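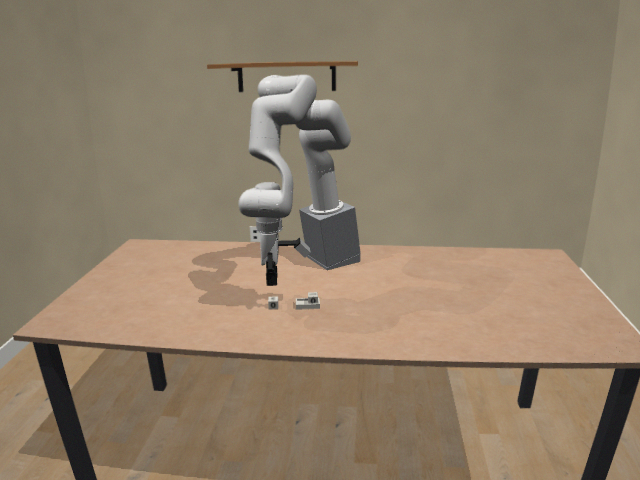 Domain randomization is my favorite way to get a policy trained in simulation ready for a real arm, and it's easier to start than people think! The trick is to change one group of settings at a time. Take a small placing task like ours, with one cube already on the light-gray tray or base and another sitting on the bare table nearby. Begin with the loose cube's start pose, and leave lighting and textures alone until the policy handles that well.

Step 1. Train a baseline with everything fixed. Mine took 2446 episodes to level off. Save the checkpoint.

Step 2. Shift the cube's start position by up to 2 centimeters each way and add a random yaw. Resume from the baseline — don't start over. I needed another 967 episodes.

Step 3. Now the looks: light direction, shadow softness, table color. Kristaps Kairys wrote the Etach sampler we use, and it redraws all of these at every reset.

Step 4. Last comes physics. Vary friction and cube mass together, in small ranges at first. If success drops and stays down, halve the ranges and go again.

Keep a held-out set of seeds for testing, and never train on them. I love watching that curve climb back up after each step — it's so satisfying!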